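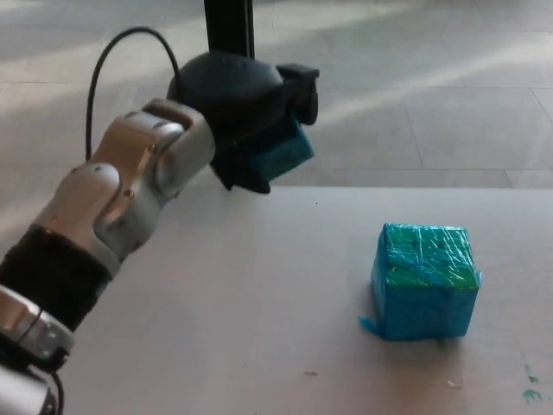 Craddock Collection of Devotional Art
Gallery Safety and Condition Checklist: Altarpiece Rooms and Cloister Gallery
Inspection date: 12/26/19
Areas covered: Bruvia Room, Mosero Room, Cloister Gallery, east stair, textile store
Next inspection: February

Ratings
S = Satisfactory
A = Attention needed before the next inspection
U = Urgent, to be dealt with before the room reopens to the public
N/A = Not applicable

Inspectors enter one rating per line. A comment is required for every A and U and is optional for every S. Earlier comments are not to be deleted from the register. Corrections are initialed and entered below the original.

Section 1. Visitor Routes and Exits

1.1 Exit doors open fully from the inside: S
1.2 Exit signs lit and visible from the room center: S
Comment: The sign over the Cloister Gallery door is partly hidden when the tall banner is pulled forward. The banner was pushed back during the inspection and should stay there.

1.3 Floors free of trip hazards: A
Comment: The stone threshold between the Bruvia Room and the Mosero Room has worn unevenly on the left side. The yellow edging strip has lifted at one end. Replace the strip. The stone itself is part of the historic floor and may not be ground down or filled without written approval.

1.4 Handrails firm: S
1.5 Stair lighting: A
Comment: Lower landing of the east stair is dim. The lamp works but the shade is very dirty.

1.6 Rope barriers in place and stable: S
Comment: Barrier in front of the Urnau altarpiece stands 2 feet from the predella. This is the agreed distance. Group leaders have asked for it to be moved closer so that visitors can read the small scenes from the life of Saint Lucy. The request is declined. The enlarged prints on the reading stand show the same scenes and are in good order.

Section 2. Panel Paintings and Altarpieces

2.1 Wall fixings tight, no movement when tested by hand: S
2.2 Frames sound, no open corners: A
Comment: Saint Roch with Donor, Mosero Room. The lower right corner of the frame has opened slightly. It was noted as closed at the last inspection. Measure monthly and record on the frame card.

2.3 Paint surface checked by flashlight from the side: U
Comment: Urnau altarpiece, left wing, Saint Barbara. Raised paint along the edge of the tower and in the green of the cloak. No loose flakes were found on the ledge below. The wing is not to be opened, closed, or dusted until a conservator has seen it. The Mosero Room remains closed until then. See Section 7.

2.4 Gilding checked for new losses: S
Comment: The old losses in the halos match the photographs on file.

2.5 Backs of panels checked for insect holes and dust: S
Comment: Saint Stephen, Bruvia Room, could not be checked from behind. The panel is fixed too close to the wall to admit a mirror. Same remark as in each previous report. It should be checked when the room is next repainted.

2.6 Labels correct and readable: A
Comment: The label beneath the small panel of a bishop saint still reads "Saint Nicholas." The catalog was changed to "Unidentified bishop" after cleaning showed that the golden balls on his book were a later addition. The English label has not been updated. The same error appears in the printed room guide, which should be withdrawn when present stocks run out.

Section 3. Carved and Freestanding Figures

3.1 Figures stable on their bases: S
3.2 Loose attributes secured (keys, swords, wheels, palm branches): A
Comment: The wheel of Saint Catherine, Cloister Gallery, turns slightly in its socket. It is held by the original dowel. Do not glue. The sword of Saint Paul, repaired earlier this year, is firm.

3.3 Signs of touching by visitors: A
Comment: The foot of Saint Peter is again shiny and darker than the rest of the carving. The "Please do not touch" sign has been placed behind the figure, where it cannot be read from the usual approach. Move it to the front left.

3.4 Bases free of coins, candles, and flowers: S
Comment: Coins had been left on the base of Saint Anthony. They were collected and handed in at the front desk under the lost property rule.

Section 4. Climate and Light

4.1 Humidity recorders working: S
4.2 Recorder charts changed and filed: A
Comment: Charts for the Bruvia Room are missing for a stretch of 9 days. The paper had run out. Spare rolls are now kept in the desk drawer as well as in the store.

4.3 Blinds lowered on the south side: S
4.4 No heaters or fans in use near works of art: U
Comment: A portable heater was found switched on in the Cloister Gallery, 10 feet from the limewood Saint Margaret. It was switched off and removed. The figure was examined and no new cracks were seen. Portable heaters are not permitted in any gallery at any time, including when the building is closed. Staff who find a gallery too cold should report it to the building office.

Section 5. Fire Safety

5.1 Extinguishers present, sealed, and in date: S
5.2 Smoke detectors tested: S
5.3 Salvage list posted inside the store door: A
Comment: The posted copy is out of date. It lists 15 priority objects, among them the processional cross now on long loan. Post the current list and destroy the old one.

5.4 Candles: N/A
Comment: No open flame is allowed in the listed areas. The battery candles on the side altar are acceptable.

Section 6. Textile Store

6.1 Drawers run smoothly: S
6.2 Moth traps checked: S
6.3 Vestments covered and lying flat: A
Comment: The red cope with embroidered apostles has been put back with a fold across the figures of Saint James and Saint John. Padding must be placed in the fold at once, and a larger drawer found.

6.4 Keys signed in and out: S
Comment: Handwriting in the key book is poor in places. Print in capitals.

Section 7. Actions Required Before Reopening

Item 2.3: Conservator to examine the Saint Barbara wing. Room closure sign to be posted at both doors.
Item 4.4: Written reminder on heaters to all gallery staff. Saint Margaret to be examined a second time after the heating has been steady for some 10 days.

All items rated A are carried forward to the February inspection under the same numbers.

Copies: registry, building office, conservation file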